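4.3 Tasks with thin and flexible material

The results in the previous section concern rigid objects, such as cups, trays and storage boxes. For these the policy trained on the Olwood data behaves well, and we would be comfortable to let it work in a home with a person nearby. In this section we look at household chores where one part of the object bends, folds or tears. We think this group decides whether a machine is useful in a house, as a large share of daily tidying is of this kind.

We selected two chores from the Kevstead list: opening and closing a lidded tissue box, and pulling one tissue out of it without moving the box. Both look very easy. A child of four can do them while looking at something else. For a robot with parallel jaws they are not easy, for reasons which are partly mechanical and partly a matter of the data.

The mechanical reason is friction. A woven box is light, so when the jaw pushes on the lid the whole box slides before the hinge starts to turn. People solve this by resting the other hand on the box, often without noticing it. A one-arm machine has to find the edge of the lid with a precision that our controller does not always reach. With two arms the problem becomes smaller, but then the arms must agree on the time of each contact, and small delays are enough to spoil the grasp.

The data reason is less obvious. When we recorded demonstrations with the bare hand, people used the side of the thumb, the nail, and sometimes the palm. None of these exist on the machine. We therefore moved to hand-held grippers, one in each hand, which carry printed markers so that their position can be recovered from the head view (Figure 5). The demonstrator is then limited in the same way as the robot. Our demonstrators found this tiring and slow in the first hour, and more natural after lunch. In total we kept 475 demonstrations, all recorded in furnished rooms with the ordinary things left in place. We did not clear the floor or the shelves, because a policy which only works in a tidy laboratory says little about the home.

The trained policy was run on the Farora platform with the same jaw shape. Opening the lid was learned well when the hinge faced away from the robot. When the box was rotated by a quarter turn, the arm often approached the wrong edge and pushed the box along the table until the trial was stopped by the operator. Pulling the tissue was worse. The jaws closed on the paper in most trials, but the lifting motion was too fast, and the box came up together with the tissue. Slowing the motion helped a little - it also made the chore so long that a person in the room would surely have done it first. 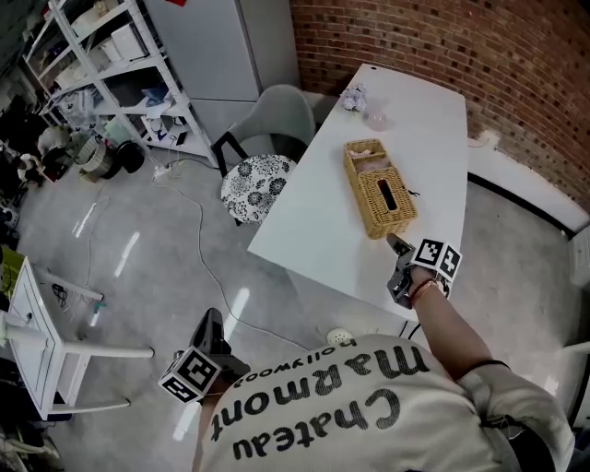
Figure 5. Head view during a demonstration with two hand-held grippers; the right one is close to the corner of the woven tissue box.

A second limit is the recovery from errors. Human demonstrators rarely fail at such chores, so the data contain few examples of what to do after a missed grasp. Xia, our planning module, can detect the miss and ask for a new attempt, but the new attempt is usually a copy of the first one. We have begun to record demonstrations which start from a bad position on purpose, and we will report on them separately.

Our answer for this group of chores is therefore "not yet". The machine can open a box which is placed for it. It cannot be trusted with a box which someone has used and put down in another direction, and in a home this is the normal case.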